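4.2 Small loose things and the vessels that hold them

The flat surfaces of the Plevville households were covered in the last section. We turn now to what the participants called, with some affection, "the bits." A bit is any object small enough to be lost under a sofa and not valuable enough to be looked for there. Single dice are bits, as are spare keys to locks no longer owned, the little bag of screws that came with a bookcase, and balls of every kind up to the size of a plum. Our coding scheme (Section 3.1) files them under "residual," a word that took us two meetings to agree on and that the participants declined to use.

Bits matter to a study of tidying because they have no obvious place to go. A plate goes with the plates. A marble, in a house with one marble, goes wherever the last person holding it got tired. What happens next depends almost entirely on whether an open vessel stands within reach, and it is the vessel, much more than the bit, that decides the look of the room a month later.

We found that participants used three sorts of vessel. The first was bought for the purpose, usually in a set, and was usually empty. The second was a bowl that had been given as a present and was too nice for soup. The third, and by a good margin the hardest working, was a cup. Cups appeared on window sills, on top of refrigerators, beside telephones and, in the Oker Street homes, in a fuse cupboard. Few of them had been chosen. One participant described hers as having "started out as a drink."

The appeal of the cup is easy to state. It has a wide mouth and a flat base, it can be lifted with one hand, and it can be moved with its contents when someone wants to wipe the shelf. This last property turned out to carry more weight than we had given it in the pilot. A drawer full of bits has to be sorted before it is clean. A cup full of bits is simply picked up and put down again, often by a person who has no idea what is in it and is happier that way. We call this carrying without sorting, and it made up the greater part of what participants described to us as tidying.

Clear cups behave a little differently from opaque ones. Where the walls can be seen through, the contents stay on view, and the household goes on knowing about them. Participants with clear cups could usually name what was inside without getting up. Participants with opaque mugs guessed, and guessed with confidence, and were wrong. (One mug was said to hold drawing pins. It held a tooth.) Seeing a thing every day did not make anyone more likely to put it away for good, however. If anything, the clear cup seemed to promote its contents from clutter to display, and an object that has been on display through a winter is very hard to shift.

A special case is the cup with one thing in it, as in Figure 3. By any sensible measure of storage this is a poor bargain. The cup takes up a good deal more of the shelf than the ball would, and it is now a cup that can't be drunk from. Yet single-item cups were common in our homes and were defended with real warmth. The reason most often given was rolling. A ball put down on a table is a short-term arrangement, and a ball in a cup can be left while the telephone is answered. We accept this as far as it goes. It doesn't explain the cup with one battery in it, or the cup with one button, and it certainly doesn't explain the cup with a smaller cup in it that we met on our last visit to the Derkik flats.

Berhe's account of household order, on which we lean elsewhere in this paper, treats a container as a decision: the owner has settled where a kind of thing belongs. Our material suggests that the cup often works the other way, as a decision put off. The owner has settled only that the thing won't be on the floor. We don't mean this as a criticism of the owners, several of whom gave us lunch. A decision put off in a cup is still a good deal easier to live with than one put off across the whole of a kitchen table, and it can be carried into the next room when guests come.

How a vessel was taken hold of also differed with what was in it. Empty cups were grabbed any old way, by the rim or with a finger hooked inside, or stacked and carried in a tower. Once something was in the cup, even something light, hands moved to the side and the mouth was kept clear. Participants did this without remark and, when asked, said they had always done it. Several then demonstrated the wrong way for us, with enthusiasm, and we are grateful to the ones who did so over a rug.

Handing a filled cup to someone else was the clumsiest moment in our whole set of observations. The side of a cup has room for one comfortable grip, and the first person is already using it. The second person must take the rim, or the base, or wait. Most waited. In homes with children the trouble was often avoided by tipping the contents straight into the other person's palm, after which there were again two problems, a loose bit and an empty cup, and the household was back where our section began.

Figure 3. Clear plastic cup, held by its side, with one small orange ball inside.

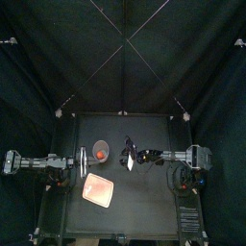
Bowls deserve a shorter treatment, mainly for the reason that they stayed where they were put. A bowl of bits is wide and shallow, so it shows everything at once and is seldom lifted. Participants dusted around it. Over time the bowl came to count as furniture, and things were placed near it that might have been placed in it, as though it were already spoken for. We return to this halo of nearby objects in Section 4.3, where the fruit bowl, which almost never held only fruit, gets the attention it has been asking for.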